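Opinion > Town and Money > Columns

Search the archive Enter a word or name

15th April
By Anika Ferreira

The town of Hamel wants to replace the computers in its two branch libraries, and I think it should keep them and fix them. The plan before the council would retire 36 machines, all bought at the same time and all still switched on every morning. I use the one by the window at the east branch most weeks. It is slow to start. After that it does what I ask of it.

The case for buying new was made in October by Lionel Barbier, who runs purchasing for the town. He said the old desktops cost too much staff time and that a single order is easier to manage than a lot of small repairs. The second part is true. One invoice is easier than a drawer full of them. But the town does not pay for library computers to make the paperwork easy, and his report did not give a price for repair at all.

I asked Igor Kaczmarczyk for one. He has a repair shop on the road to the station and used to look after the machines at the high school. His answer was that most of them need more memory and a new drive, and that a few should be stripped to keep the others going. He would not guess at a total without opening them up, and I trust him more for that.

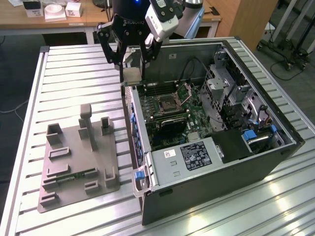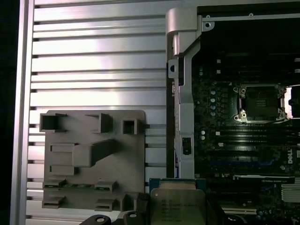
The council should ask for the same kind of look before it votes. A proper quote would take up to two weeks, and the vote could wait that long. A desktop tower is one of the few things the town owns that still comes apart in a sensible way. Take off the side panel and there is the green motherboard, with its row of memory slots and the socket for the processor, each part separate from the next. The heating controls at the pool, which the town replaced whole when one piece failed, were never like that.

Séverine Poulain, who manages the east branch, worries that repaired machines will fail during tax season, when every seat is taken. It is a fair worry. New ones fail too, and then they go back to the seller in a box while the desk sits bare. With a few spares in the back room she could swap one out before lunch.

I would vote to spend on repair this year and look again next year. Some of the money left over could go to evening hours, which the east branch lost and has not gotten back.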